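Barnier Handling Lab is looking for operators and test participants for a gripper comparison that starts in January. The work is paid, part time, and done on site at our Grirkness building. No background in robotics is needed for the participant role.

## What we are testing

We are comparing 4 grippers on everyday soft goods: bags, pouches, jackets, bedding. Rigid boxes are well covered by other people's tests. Soft items with zippers, side pockets and straps are not, and our customers keep asking about them. Each gripper goes through the same list of tasks on the same arm, and each task is run under two controllers. One is our in-house controller, Jabłońska. The other is Kendo, which we license.

A run takes one item and one task, such as taking a bottle out of a side pocket, pulling a zipper, or turning a bag over. The full plan is 2000 runs. We have finished 685 of them, mostly with the two older grippers, and the remaining runs are what we are hiring for.

Bags get the most table time. The one below is typical of the set, with a quilted front pocket, gold-toned zippers and a pink bottle in the side pocket. The cable on the gripper has to stay clear of the zipper pulls during a run, and watching it is part of the operator's job.
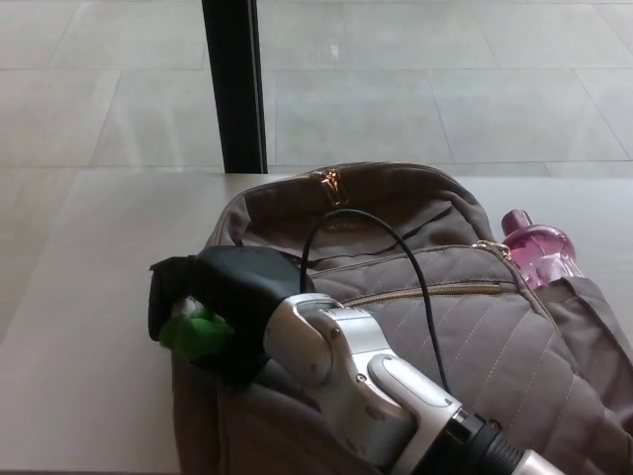
## Open roles

**Test operator (2 positions)**

- Sets up the item, starts the run, stops the arm when needed, and logs the result
- Swaps grippers and checks the cable routing after every swap
- Resets the table between runs and keeps the item shelf in order
- Writes a short note on any run that was stopped by hand

You should be comfortable with hand tools and a spreadsheet. Lab, warehouse or repair shop experience helps. We will train you on the arm for one week before you run it alone.

**Participant, remote control sessions (up to 6 people)**

- Guides the arm by hand controller through a fixed list of tasks
- Fills in a one-page form after each gripper
- Comes in for three sessions of two hours each

Participants must be 18 or older and able to use both hands for the length of a session. Glasses are fine. We are looking for people with a mix of experience, so please tell us if you have used game controllers, cranes, sewing machines or anything similar — or none of them.

## Hours and pay

Operators work 20 hours a week on a contract through the end of the test plan. Shifts are mornings or afternoons, and you can state a preference. Participants are paid per session, including a session that is cut short for technical reasons. Rates are sent out with the reply to your application.

## How to apply

Send a short letter and your available hours to Miłosz Ostrowski, who runs the test floor. A résumé is required for the operator role only. Put "operator" or "participant" in the subject line. Questions about the tasks or the controllers can go to Hanyu Hao.

Applications close 12/08/2023. We will hold short visits for operator candidates after that — please wear closed shoes.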